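Hadgu Table Diaries
@hadgutable
1 Feb 2019

1/ Thread about a table. If you came for opinions on anything else, the other tabs are still open.

2/ We bought the table in July, from Hirkik, pale top, lovely grain, 2570 before delivery. I mention the price so that you understand the tone of everything that follows.

3/ For the first few weeks we treated it like a visiting bishop. Coasters. Coasters under the coasters. A friend put down a set of keys and I heard myself make a noise.

4/ This couldn't go on, so I suggested a mat. A plain one, dark, big enough to work on. My household agreed to this in the way people agree to a dental appointment. "As long as it doesn't slide."

5/ Dear reader, it slid. Not dramatically. A little every day, always toward whoever was sitting in front of it, like a cat that has heard a can open. So I fetched the masking tape. I would describe my taping style as "regional." 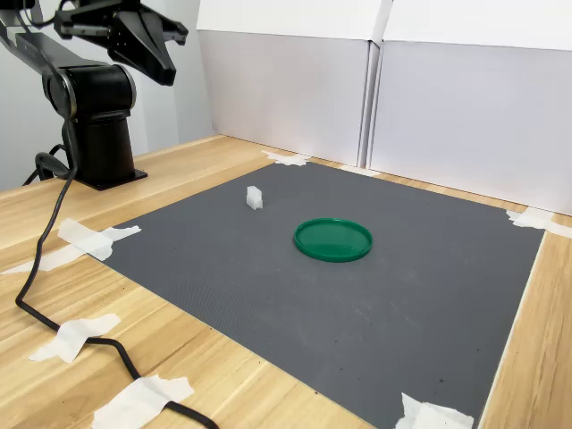

6/ Let me take the objections in the order they reached me. "It isn't straight." Correct. I laid it by eye, and the eye had been up since five.

7/ "Why is one corner crossed and the rest aren't?" Because at that corner I had ambition. Then I went around to the other side and the ambition had stayed where it was.

8/ "You could have used something clear." I could have. I also could have learned the cello. The white tape was in the drawer, I was standing next to the drawer.

9/ "Will it mark the wood?" OK, a fair one, and the only one I lost sleep over. I read a long forum argument about tape on finished wood, in which everyone was certain and no two people were certain of the same thing. My own policy is to peel it low and slow, keep the strip folded back nearly flat against itself, and look at the wood with my mouth closed.

10/ A word about gray. The listing at Dorkum said the mat "hides daily wear." What it hides is dark things. Anything pale it puts on display, like a jeweler. Every speck of dust in Brurkholm has heard about our mat and would like to be seen on it.

11/ I wipe it with a damp cloth. For a short while it looks like a showroom. Then the air moves.

12/ It also scuffs, faintly. I've decided the scuffs are character. The table is not allowed to have character. The mat may have all it wants.

13/ Which brings me to the green thing.

14/ It's round. It's green. It has a raised rim. I call it a lid. Another member of this household, who shall remain married to me, calls it a dish. We have been together a long time and I had no idea we were this far apart.

15/ The case for lid: look at it. The case for dish: "we put things in it, don't we." By that reasoning my coat is a cupboard.

16/ I searched the kitchen for whatever it might be the lid OF. I own enough containers to open a small and very dull museum, and it fits none of them. It nearly fits the one we keep rice in. It sits on top and rocks, like a hat on a man who has been told it suits him.

17/ So it lives on the mat, where it has proved extremely good at holding screws, paper clips, one earring, the coin for the shopping cart, and the whole conversation at breakfast.
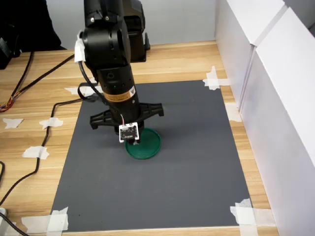

18/ I put the question to my mother over the phone. She asked what color green. I said it depended on the light, bright if the window's on it and quite dark if not. She said in that case it was a saucer. I have stopped asking my mother.

19/ My sister's view was that if you have to ask, you should throw it away. My sister has thrown away two colanders and a birth certificate.

20/ Back to tape, since several of you are writing in. I've gone through more of it than I planned. The roll said 50 yards. I have no idea where 50 yards went. The mat isn't that big. I suspect somebody of wrapping presents.

21/ Tearing it by hand gives you that ragged end, and I've been told scissors exist. I've seen the scissors. They're in the good drawer, under the takeout menus, and by the time I have them the tape has stuck to my sleeve and we're both committed.

22/ If a piece goes on crumpled, leave it. Lifting it makes it worse, and the second piece you put over the top to cover the first makes it look like first aid.

23/ Small practical section for the people who actually want to do this. Wipe the wood and let it dry. Unroll the mat the day before and weigh down the ends with books, heavy ones, finally a use for the encyclopedias. Tape the back edge first. Pull the front gently toward you and tape that. Press along the edge with a thumbnail. Go away.

24/ Don't tape the full length of every side. I tried that. You then find out that crumbs can get under it and you can't.

25/ Someone asks about thickness. I don't remember. Thick enough that a dropped screwdriver goes "thup" and I stay seated.

26/ Someone else asks if we eat on it. No. We eat at the other end, on the bare wood, with the coasters, like people at an embassy.

27/ And a gentleman with a sailboat for a profile picture says that with a proper desk I wouldn't need any of this. Sir, I looked. The proper desk was 1693 and came with a drawer I would have filled with tape.

28/ Things I would do differently: buy the mat a size up so the tape lands somewhere I don't have to look at. Or a size down, and forget about the corners. The size I bought is the one where you see everything.

29/ Things I'd do the same: buy a mat at all. I took up a corner last week to check, and the wood underneath looked exactly like the wood beside it. I'd braced for a rectangle of regret. I stood there a bit longer than I needed to, enjoying my table.

30/ Then I taped it down again, and yes, crooked. The old strip had left its outline in dust, so I had a perfect guide to follow, and I missed it.

31/ Update on the green thing. A vote was held at home. It was one to one. I've been informed that a poll on here would not be recognized by the other side.

32/ Second update: it was on top of the rice container this morning. Rocking. I didn't put it there. No statement has been issued.

33/ Muting this for now, I have to go and buy tape. The store in Hadgu sells a 60 yard roll, and I'm hiding it from whoever does the presents.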